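Ironing tea towels: yes or no?

todorova33
Posted Sunday, 8.14 pm

Settle this for me. My mother-in-law irons hers.
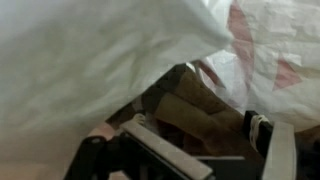 She does pillowcases too, and socks if you leave them lying about. I've managed 109 months of marriage without ironing anything flat.

hilteck
Iron them. A creased one just pushes the water round the plate.

tirex_986
Rubbish. They dry better rough. Mine have never seen an iron and the plates haven't complained.

hilteck
Your plates are probably too damp to speak.

stostel
Fold them while they're still warm off the line and you get most of the way there.

tirex_986
Warm? Off a line? In April? Where do you live?

todorova33
So that's one yes, one no and a weather report. She's coming at four.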